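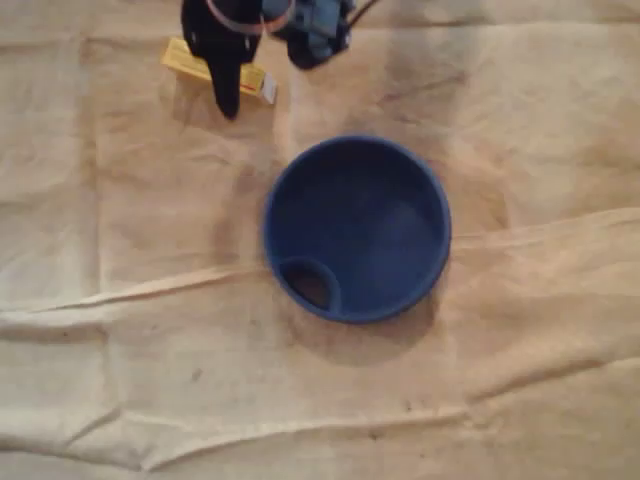
Ruwan Wijesinghe asked that the checks on the recordings come first this time, ahead of the checks on the arm, and that any episode with a doubt against it stay out of the set until a second person has watched it. His other remark was that last month's sheet had too many ticks and too few comments. Both points are taken up below.

Station inspection checklist – pick and place collection
Site: Prusham, bench 4
Month: March
Filled in by: Ánh Hầu
Task: carton into bowl
Batch checked: 100 episodes

Marks used: OK, FIX (fixed during the inspection), OPEN (still to do), N/A

Recordings

1. Every episode has a start and an end marker. OK
Comment: Checked against the operator log. Episode numbers match.

2. All camera streams present and the same length. FIX
Comment: Four episodes had a wrist stream that stopped early. Moved to the hold folder. That leaves 96. Please don't delete the four, Ruwan wants to see where they stop.

3. Clocks agree between the arm and the cameras. OK

4. Task label matches what was done. OPEN
Comment: Two spellings of the same label are in use, "carton in bowl" and "carton into bowl". The training script reads these as two tasks. Pick one and rename. I would keep the second.

5. Failed tries marked as failed and kept. OK
Comment: Seven in this batch. Dropped cartons and missed grasps have their own codes now and the operators are using them.

6. No hands in view between the start and end markers. OK
Comment: Operators are waiting for the tone before they reach in to reset. Leave the tone volume where it is.

Work surface

7. Cloth covers the working area. OK

8. Cloth creases. OPEN
Comment: There are long folds across the cloth. We have never asked for it to be flat, and some change from one episode to the next is useful. What I don't want is a ridge high enough to tip the bowl or catch a fingertip on the way down. Press down anything that stands up next to the bowl before starting a run. Needs a line in the operator sheet, which says nothing on it at present.

9. Marks and specks on the cloth. OK
Comment: Small dark specks. Not a fault. Brush off anything loose.

10. Start positions varied. OPEN
Comment: The carton gets turned well enough, but the bowl hardly moves in the second half of the batch. If the bowl always sits in one place the model will learn the place. Move the bowl at every reset, even by a hand's width, and put the carton on different sides of it. 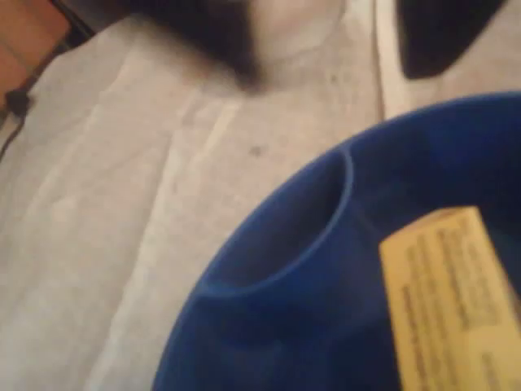

Arm, gripper and cables

11. Emergency stop tested before power to the arm. OK
Comment: Tested from the operator's chair and from the far end of the bench. Write down the time of the test as well, the box for it was blank on two shifts.

12. Speed limit set to the collection profile. OK

13. Lower height limit set. FIX
Comment: The limit was still set for the old table mat. Reset it with the cloth in place and saved it under the station name. Anyone who changes the surface has to redo this step.

14. Finger screws tight. OK
Comment: Checked by hand with the arm powered off.

15. Fingertips clean and not worn. OK
Comment: Wiped before the check. Spare set is in the Grellex drawer.

16. Gripper cables free through the full range of motion. OPEN
Comment: Run the wrist to both ends of its travel, slowly, and watch the loops. They cleared today, but there is less slack than I would like at one end. Padine has a longer lead on order. Until it comes, no wrist turns past the soft stop.

17. Table cables clipped and out of the path of the arm. OK
Comment: Give each one a light tug before the shift. A cable that creeps toward the middle of the cloth will end up in the recordings, and then in the gripper.

Lighting

18. Same lamps as in the last batch. OK

19. Shadows. OK
Comment: The shadow under the gripper is soft and can stay. Window blind down after 4 p.m. – the low sun gets in and the wrist camera changes its exposure in the middle of an episode.

Objects

20. Objects match the object list. OK
Comment: Blue bowl, yellow carton. Swap out any carton with a crushed corner. A few dents are fine.

21. Spare objects at the station. FIX
Comment: Cartons refilled from the Jansen shelf.

Left open: items 4, 8, 10 and 16
Station may be used: yes, with the wrist limit under item 16

Added by Ruwan: agreed on the label, use "carton into bowl". Rename before the next upload, and send me a list of the episodes that changed.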